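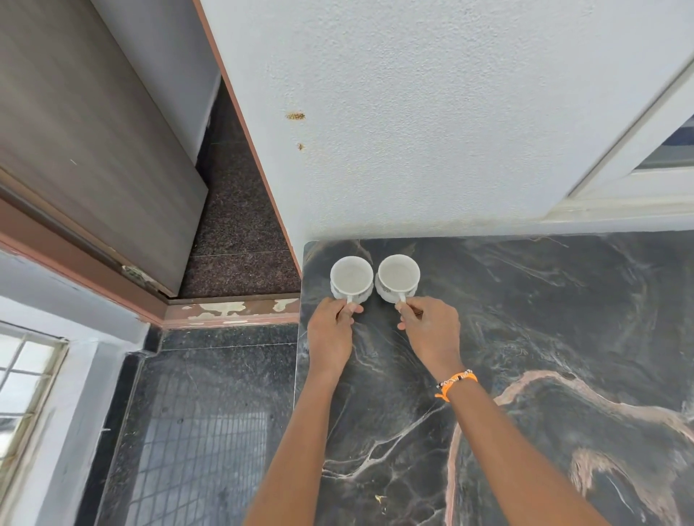 We've hit 324 clips of cup handling at Drander, and I'm rather pleased! For anyone who missed my October note, we're filming everyday kitchen jobs from head height, so the Hosoda arms can learn from how people use both hands at once. Cups by the handle are this month's task - two at a time, one in each hand, on whatever worktop the person has at home.

Nidia Villanueva has been checking the clips as they come in, and she's sent back 18 so far, mostly for hands drifting out of view (a few of those were mine, sorry Nidia). We want 400 before we train anything, and then it's on to bowls and lids.

If you live near Drodville and fancy giving us an hour in your kitchen, drop Periklis Chatzigeorgiou a line. He'll bring the kit round.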